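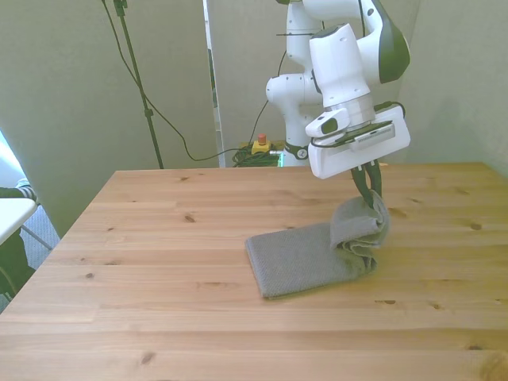

Jaltska has put a name and a window on its next game, a turn-based strategy title called Callmont, which is due on PC and consoles next June. The studio is best known for Zuvent, a puzzle game that sold well enough on handhelds and was mostly forgotten by the following spring. Callmont is a bigger thing altogether, or so we're told. Players run a repair yard in a walled port town, taking in broken machines, patching them up and sending them out to fight on a grid. The machines in the early artwork are all rust and rivets, a long way from the smooth white arm with the dark green panel at the top of this page, and the studio says each one can be stripped to its parts and rebuilt.

The headline figure is 267 parts. Director Niloufar Pakzad said in the announcement that "no two yards will look alike by the end of the first act", which is the kind of line we have heard before. Zuvent was sold on its 48 puzzle types, and anyone who finished it will remember that a good many of those were the same sliding-block room with the colours changed. Jaltska has not said how many of the parts in Callmont do different jobs and how many simply add a point or two of armour.

There's also the matter of length. The story is meant to run to roughly 30 hours, split over 3 acts, with side jobs on top. Lead writer Kayode Nnaji promises that choices made in the first act will "come back to bite you" in the last. The trailer shows one such choice, a conversation on a quayside with two possible replies, and then cuts to a logo before either has any effect.

Combat gets less than a minute of footage. From what there is, it looks tidy if a bit slow, with long pauses while each machine winds up its attack. A speed setting is planned, although nothing in the trailer confirms it's in yet. Fights in the rain seem to change how far a machine can move, and that could be interesting if the weather isn't just picked at random before each battle.

Publisher Tabrizi, which also handled Zuvent, is already taking pre-orders. The dearer edition comes with a digital art book and a set of paint jobs for the yard. Asked whether further parts would be sold separately after launch, producer Begoña Escobar said the team was "focused on making the best base game we can". Make of that what you will.

A demo is planned before release, with no date given. We would hang on to our money until it turns up.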